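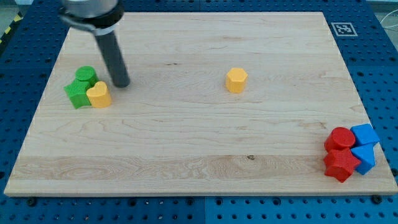
第四讲 木材的含水率、干缩与板材拼接

课程:木制品结构基础
主讲:Senad Tomić
先修内容:第二讲(木材宏观构造)、第三讲(密度与强度)

4.1 本讲范围

本讲讨论实木板材在使用环境中的尺寸变化及其在结构设计中的处理方法。胶合板、刨花板和纤维板不在本讲范围内,见第七讲。干燥窑的操作规程另发讲义,考核时不要求背诵干燥基准表。

本讲所称“板材”,如无特别说明,指纹理方向与长度方向一致的锯材或由锯材拼成的面板。

4.2 含水率的定义

木材含水率以绝干质量为基准:

MC =(m1 − m0)/ m0 × 100%

式中 m1 为试样测定时的质量,m0 为试样烘至恒重后的质量。由于分母是绝干质量,生材的含水率可以超过100%,初学者常误以为计算有错。

木材中的水分按存在位置分为两类。自由水存在于细胞腔和细胞间隙中,其增减影响质量和导热性能,对尺寸基本没有影响。结合水吸附在细胞壁内,其增减直接引起细胞壁的胀缩。

细胞壁中结合水达到饱和、细胞腔中没有自由水时的含水率称为纤维饱和点。多数树种的纤维饱和点在25%至30%之间,工程计算中通常取30%。含水率高于该值时,可按无尺寸变化处理;低于该值时,尺寸与含水率近似呈线性关系。

注意:实际干燥过程中,板材断面上的含水率并不均匀。平均含水率仍高于纤维饱和点时,表层可能已经开始收缩,表裂多在这一阶段产生。

4.3 平衡含水率

木材长期置于温度和相对湿度恒定的空气中,含水率趋于一个稳定值,即平衡含水率(EMC)。相对湿度的影响远大于温度。20℃时,相对湿度65%对应的平衡含水率约为12%,相对湿度降至30%时对应值约为6%。

同一温湿度条件下,由湿变干达到的平衡含水率高于由干变湿达到的数值,称为吸湿滞后。在一般室内用材的计算中可忽略滞后,在量具、乐器和样板类制品中应予考虑。

采暖地区室内空气在冬季偏干。Clavinthorpe 实习车间的存料间以二月的读数作为全年低值,以夏季读数作为全年高值,两者之差即为设计计算中的含水率变化幅度。没有实测记录的场所,应查当地气象资料并换算到室内条件,不应直接使用室外平衡含水率。

4.4 干缩的各向异性

木材在三个方向上的干缩差别很大。从纤维饱和点干燥到绝干,全干缩率的一般范围如下:

纵向(顺纹):0.1%至0.3%
径向:3%至6%
弦向:6%至12%

纵向干缩小,原因在于细胞壁次生壁中层的微纤丝与细胞长轴夹角很小,水分进出主要改变微纤丝之间的距离。应压木、应拉木和幼龄材的纵向干缩可明显偏大,选料时应剔除。

弦向与径向干缩率之比称为差异干缩。该比值越大,板材越容易翘曲。槭木类属中等偏大的树种,弦向数值约为径向的两倍,制作宽面板时宜选用径切或近径切材。

由各向异性产生的变形主要有以下几种:

瓦弯:沿板宽方向弯曲。弦切板两面的年轮走向不同,靠近树皮一面干缩较大,干燥后该面凹入。
弓弯:沿板长方向在厚度平面内弯曲,多与纵向干缩不均有关。
边弯:沿板长方向在宽度平面内弯曲。
扭曲:四角不共面,多见于螺旋纹理材。
菱形变形:方材断面由正方形变为菱形,见于年轮呈对角走向的断面。

4.5 尺寸变化的计算

含水率在纤维饱和点以下变化时,宽度变化按下式估算:

ΔW = W × S ×(M2 − M1)/ 30

式中:
W 为初始宽度,mm;
S 为相应方向的全干缩率,以小数代入;
M1、M2 为变化前后的含水率,以百分数的数值代入。

结果为正表示膨胀,为负表示收缩。严格计算时 W 应取湿材尺寸,以当前宽度代替所引入的误差在设计中可以接受。

算例一。弦切拼板,宽600 mm,弦向全干缩率取9%,含水率由12%降至6%:

ΔW = 600 × 0.09 ×(6 − 12)/ 30 = −10.8 mm

算例二。条件同上,改用径切材,径向全干缩率取4.5%:

ΔW = 600 × 0.045 ×(6 − 12)/ 30 = −5.4 mm

算例三。长度3000 mm的板材,纵向全干缩率取0.2%,含水率变化同上:

ΔL = 3000 × 0.002 ×(6 − 12)/ 30 = −1.2 mm

三例对照可知,长3000 mm的板材在长度方向上的变化小于宽600 mm的面板在宽度方向上的变化。设计中通常忽略顺纹变化,但超长构件与金属件刚性连接时仍应校核。

4.6 拼板

宽面板一般由若干窄板边对边胶合而成。备料时须控制下列各项。

(1)含水率。同一面板内各单板含水率之差不大于2个百分点。差值过大时,胶缝两侧收缩不等,板面出现台阶。

(2)纹理方向。各单板顺纹方向一致。刨削方向也应尽量一致,以减少拼后刨光时的撕裂。

(3)年轮朝向。弦切材拼板有两种排法。年轮交替朝上、朝下时,整板呈浅波浪形,总挠度小;年轮全部朝同一方向时,整板呈单一弧形,可由横向构件拉平。采用哪种排法取决于面板背面是否有约束,两种做法在教材中都能见到。

(4)胶合面。刨光后应尽快涂胶,间隔过长时胶合面氧化并积尘,润湿性下降。胶合面不应砂磨至过细。

(5)加压。夹具沿板长交错布置在板面两侧。单侧布置时,夹紧力偏心,面板受压即弯。胶线挤出应连续、均匀。

(6)养生。卸夹后不应立即精刨。胶缝附近的木材吸收胶中水分而局部膨胀,此时刨平,待水分散去后胶缝处会出现凹槽。实习中规定卸夹后平放,两面通风,次日再加工。

Granström 作业手册将(6)列为推荐项,本课程按必做项执行。

4.7 面板的固定

固定方式应允许面板沿宽度方向自由胀缩。常用做法:

长圆孔螺钉。孔的长轴垂直于纹理,螺钉下加垫圈,拧紧至垫圈贴合即可。面板中线处用圆孔定位,两侧用长圆孔,使变形向两侧均分。
槽榫扣件。望板内侧开槽,扣件一端嵌入槽内,另一端用螺钉固定于面板。安装时扣件与槽底留有间隙,间隙大小按4.5节计算。
燕尾穿带。穿带与面板之间不施胶,或仅在一端施一小段胶。
嵌板。面板浮装于框架槽内,槽深须同时满足最大收缩时不脱槽和最大膨胀时不顶框。

端部封边(即在面板两端横向加木条)容易出错。封边木条的纹理与面板垂直,若全长施胶,面板宽度变化受阻,结果为面板开裂或胶缝破坏。正确做法是仅在中部施胶,两端以销钉穿长圆孔连接。

4.8 表面涂饰与尺寸稳定性

涂饰层减缓水分交换的速度,不改变平衡含水率。长期处于干燥环境中的面板,无论涂饰与否,最终收缩量基本相同。涂饰的作用在于削减短周期湿度波动引起的变形。

两面涂饰量应相等。只涂正面时,背面吸放湿较快,含水率梯度沿厚度方向建立,板面瓦弯。端面的水分交换速度远高于侧面,堆放和运输前应先封端。

4.9 含水率测定

烘干法为基准方法。试样取自距板端不小于300 mm处,避开节子和树脂囊,在103±2℃下烘至恒重。

电阻式测湿仪在含水率6%至纤维饱和点之间可用,低于下限时电阻过大,读数不可靠。读数须按树种和温度修正。车间配备的 Omach 仪器应在每次使用前用校验块检查,探针沿顺纹方向插入,深度按板厚的四分之一至三分之一掌握。

高频式测湿仪不损伤表面,但读数受密度影响,适于分选,不适于仲裁。

4.10 习题

1. 某面板宽900 mm,弦向全干缩率8%,安装时含水率10%,使用环境的平衡含水率在7%至13%之间变化。求面板相对于安装宽度的最大收缩量和最大膨胀量,并确定每侧长圆孔的最小长度(螺钉直径4 mm,中线定位,最外侧螺钉距中线400 mm)。

2. 框架嵌板宽350 mm,槽深10 mm。试讨论在含水率12%和8%两种条件下装配时,嵌板在槽内应留间隙的区别。

3. 一试样烘干前质量为85.6 g,绝干质量为76.4 g。求含水率,并判断该材料能否与含水率为9%的单板同拼。

4. 说明弦切板靠近树皮一面凹入的原因,绘出断面示意图。

5. 在相对湿度70%的仓库中存放六周的板材,移入相对湿度30%的房间后立即加工并装配。列出可能出现的缺陷,指出各缺陷首先出现的部位。

第1题和第3题须写出计算过程,数值保留一位小数。第5题不要求定量。作业交至 Caltach 楼21室门口的文件盒,截止时间为下次课前。

下一讲:榫接合的受力与配合公差。请预读教材中有关横纹承压的内容。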